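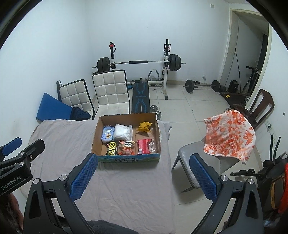

March 2018

I have a long-standing problem with restaurants that come with a story. Fledisska has one. Every person I mentioned our trip to had heard it: the family recipe, the smoked fish dumplings, the line out the door by noon. One travel site gives it 76 reviews and I swear half of them use the word "hidden," which is a strange thing to call a place with a sign you can read from the ferry dock.

We went anyway. We had two nights in Sisis and the other places near our hotel were a pizza counter and a bakery that closed at lunchtime for reasons of its own.

The wait can be up to an hour, according to the chalkboard by the door. Ours was closer to forty minutes, spent on a bench next to the kitchen vent. By the time we sat down I smelled like dinner and hadn't had any.

The menu is short, which I usually like. We ordered the dumplings, a cabbage salad, and the lamb soup that the waiter said was what locals get. I looked over at the locals. They were having fries.

OK, the dumplings. They're good. The dough is thin and the filling is smoky without tasting like a campfire. You get six on a plate and I could have eaten a second plate. But they are dumplings, and I've had better ones at a bus station. The soup was mostly broth, very salty, with 3 pieces of lamb that I had to go looking for. The salad was the surprise – sharp, cold, lots of dill, and the only thing I'd try to make at home.

The bill came to 2000 in local money, plus a "table charge" of 485 that wasn't on the menu. I asked about it. The waiter pointed at the bread. We hadn't touched the bread. I paid, because I was tired and my husband was giving me the look.

Next day we walked up Camenzind, the steep street behind the church, and had lunch at a place called Plukier. No line and no story. Plastic chairs, a handwritten menu with two items crossed out, a radio going in the kitchen. I had fried fish with boiled potatoes and a beer, and it cost less than the soup. Was it the best meal of my life? No. The potatoes could have used butter. But the fish was hot and crisp and the bread was free, and I checked that before I ate any.

I'm told Fledisska is different in August, when they put tables outside and grill in the yard. Maybe so. The people telling me this are the same ones who sent me there for the soup, so I'd want to see the bill first.

If you're in Sisis for one meal, go up the hill. If you have two, go to Fledisska after three, when the line is gone, order dumplings and the salad, and send the bread back right away.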